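The Town That Learned to Love Its Meetings

3 September 2019

If you want a seat at the Metotbridge town council, come early. I got there 10 minutes before the gavel in July and ended up standing by the coat rack, next to a woman eating soup from a thermos. She told me she hadn't missed a session since spring. I believe her!

What packs the room is a charter vote. For as long as anyone can remember, all of the town's council members have been elected at large, meaning every voter picks every seat. The new plan would split Metotbridge into wards, each with its own member, and it goes on the ballot this fall. It took 3,000 signatures to get it there, gathered outside the hardware store, at ball games and (my favorite) on the Clastamis ferry, where people have 12 minutes and no place to go. 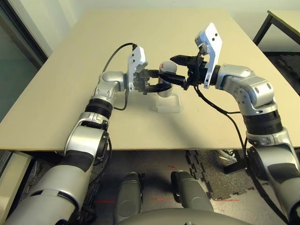

Two robot arms over a light beige tabletop.

The argument for wards is easy to follow. Clastamis, across the water, has its own school and its own flooding problem, and it hasn't had a resident on the council in years. People there are tired of calling someone who has never driven their roads. The argument against is a good one too. A small town cut into smaller pieces may end up with members who trade favors – your culvert for my crosswalk – and some wards could struggle to find even one candidate.

I heard both sides made well, often by the same person in the same three minutes at the microphone. A man from Kourkoulas Street began firmly opposed, talked himself into the middle, and sat down to applause from everybody.
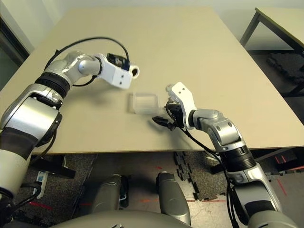

Then there's the map, which is where things get really lively. The first draft ran a line down Usov Avenue and put the library in one ward and its parking lot in another. That drew 79 written comments, and I read every one of them at the clerk's counter. They're wonderful. People drew their own maps in crayon and ballpoint, with creeks and bus stops marked, and one came with a very detailed history of the old mill boundary.

The second draft keeps the library whole and moves the line two blocks east. The clerk's office has copies, and the next hearing starts at seven in the high school gym, with a lot more chairs.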